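Packing tape letting go in cold storage - Materials and Supplies - Page 1

kuston_dock
Posts: 2,835
We run cartons through an unheated bay from November on. Acrylic tape, 2 inch, hand applied. By December the flaps on maybe a third of the pallets have lifted at one end. The adhesive stays on the tape and the carton comes away clean, so I read it as poor wet-out, not fiber tear.
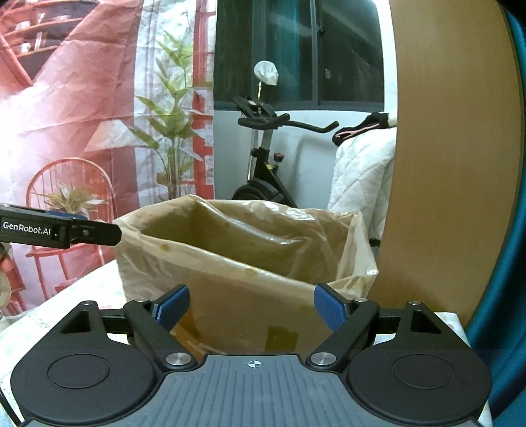
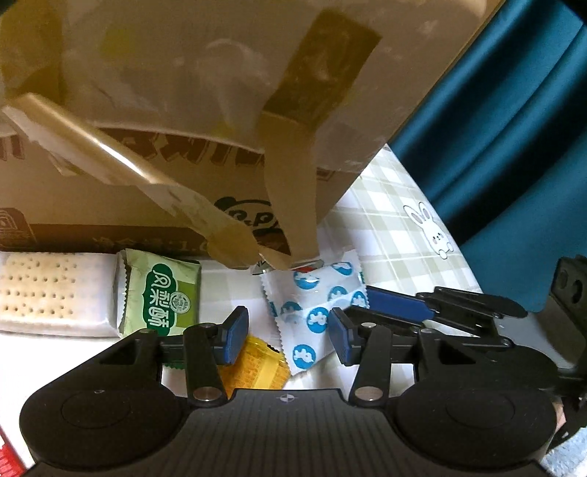
Tape is stored in the same bay as the cartons. Board is 40 percent recycled. Has anyone moved to hot melt and seen a difference at low temperature?

zallo_rma
Hot melt will be worse. It goes stiff well before acrylic does and the initial tack drops off fast. Acrylic is the right family for cold, but you have to apply it warm. Bring the rolls indoors overnight and seal indoors if you can.

flute_c
Disagree in part. There are hot melt grades made for cold application and we have used one for two winters at 22 F without lifting. The cheap stuff fails, yes. Check the data sheet for application temperature, which is a separate line from service temperature. People mix those up constantly.

zallo_rma
Fair, I meant commodity hot melt. Which grade?

flute_c
Sukport sells it under their own label. I don't have the roll in front of me, will post the part number.

amegashie_pkg
Before changing tape, look at pressure. Hand applied usually means no wipe-down. Acrylic needs pressure and time. We had the same complaint, added a second pass with a rubber roller, and went from lifting on every pallet to a few cartons per 300.

Also check the recycled content again. Short fibers and surface dust give you a clean release that looks just like a temperature problem.

kuston_dock
Rolls came indoors last night. Sealing indoors is not possible, the line is where it is. Will try the roller on half the next run and leave the other half alone.

zallo_rma
Change one thing at a time or you won't know which it was. You have already moved the rolls.

kuston_dock
Noted. Both halves will use the warm rolls.

flute_c
Water-activated is the other option if the recycled board is the cause. It bonds into the fiber. Needs a dispenser and the water can't freeze, so in your bay probably a heated one.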